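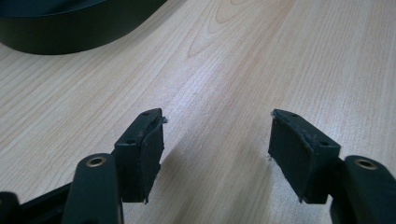
Wrist view, fingers open over the table. Black curved object top left.

Ticket: gripper width estimate jumps when fingers are open over the wood table
Component: perception / finger tracking
Opened by: Dexter Talavera
Status: fixed on the Lerkatside branch, waiting on merge

Last updated: November

OK so this one has been bugging me for a while and I finally sat down with it. Short version: the width estimator in Flernen gives me a nice smooth number when the gripper is holding something, and then as soon as the fingers are wide open over bare table the number starts twitching. It doesn't drift, it snaps. One frame it's right, next frame it's 8 mm narrower, then back. The policy reads width as part of its state, so it sees the gripper "closing" when it isn't, and on replay you get this nervous little flutter before every grasp. Arnel calls it the hiccup.

What I'm running: Flernen from main, default finger model, the usual Abella recording settings. Nothing custom except the output path.

How to reproduce it: load any episode from the wood table set, go to the first 40 frames, plot width. You'll see it right away. I also went back to the old episodes on the gray mat and those are clean, same finger model, same config.

First thing I tried

Blamed the lens calibration, obviously. I re-ran it, got a reprojection error that was basically the same as before, loaded the new file, and the hiccup was still there in exactly the same frames. So that was an hour I'm not getting back. I did keep the new calibration file anyway, it's in the shared folder if anybody wants it.

Second thing I tried

Turned up the smoothing. Yes, the plot looks prettier. It also lags so badly that when the fingers really do close, the estimate shows up late to the party and the grasp label lands after contact. Please don't "fix" it this way! I know it's tempting (I had it in my local config for two days before Lesego spotted it and asked me what on earth I was doing).

Comment from Lesego Mabuza
Can you dump the raw edge candidates before the fit? Width comes out of two line fits, one on the inner face of each pad. If one of them is grabbing a different line you'd get a jump exactly like this, and no amount of filtering downstream will help.

Back to me

So I dumped the candidates and wow, OK, she was right. Flip on the debug overlay for the frame at the top of the ticket and you get a mess. The table has all this fine straight grain running diagonally, lower left up to the right, and the edge detector loves it. With the sensitivity we ship it was pulling short segments out of the bare wood between the fingers, and some of those segments sit at nearly the same angle as a pad edge. The fit takes the longest one near the prior. Most of the time that's the real edge. Sometimes it's tree.

The other half of the problem is the pads themselves. The foam is pretty ragged along the edges on both sides, with bits of fiber sticking out into the gap. Our finger model assumes a clean straight inner edge, so the real edge comes out broken into little pieces and loses to a nice long piece of grain. There's shadow on the wood near the fingers too, which I suspected for a bit, but masking it out by hand changed nothing so I dropped that.

Comment from Benjie Manalo
Would fresh pads make it go away?

I asked myself the same thing. Probably it'd happen less, but we've got 800 episodes recorded already and I'd like those to be usable. Also pads wear, so we'd be right back in this ticket in a month. I'd rather the software put up with fuzzy foam.

What ended up working

I stopped using the foam edge as the main cue. There's a circular hole with a brass-colored ring near the rounded end of each arm, and in the open pose I can see both of them with plenty of contrast against the black. Flernen already has a circle finder left over from the Grurnholm board detection, so I pointed that at two search windows, one per side, and now the width comes from the distance between the ring centers plus a fixed offset out to the pad face. The grain doesn't look anything like a ring, so the detector leaves it alone.

The foam edge is still in there as a backup for when a ring gets covered by whatever's being picked up. In that case I only accept a segment if it touches a dark region on the finger side, and that check alone throws out nearly all the wood segments.

Settings that changed, for anybody porting this by hand:

width_source: rings_then_edge (was edge)
edge_min_support: 40 (was 8)
require_dark_side: true (new)
median_window: 4 (put back to default, sorry again Lesego)

One gotcha. The search windows are set for this mount. If yours sits even a little differently, a ring can land outside the window and you'll silently fall back to the edge cue and think the fix didn't take. Turn on the overlay once and look for two green circles. If you only get one, widen the window on the missing side and try again.

Comment from Cherry Mae Tolentino
Tried the branch on my machine with the same set. Hiccup is gone at the start of the episodes. I got one weird frame where it put a circle on the rim of the black curved thing in the upper left. Is that a known thing?

Ha, yes, I hit that one too. It has a soft gray highlight along the rim and the circle finder got excited about it. That was with my first windows, which were way too generous. Pull again, I tightened the left one this afternoon and added a max radius, and it stopped doing it on my side. If you still see it, send me the episode and the frame index and I'll have a look.

Still open

The offset from ring to pad face assumes the foam is at full thickness. On squished pads the width will read a bit narrow, always in the same direction, which the policy doesn't seem to mind but the contact labels might. I'm splitting that off into its own ticket so this one can close when the branch merges. Arnel has the review, and I need to add a test clip from the gray mat before he can sign off on it.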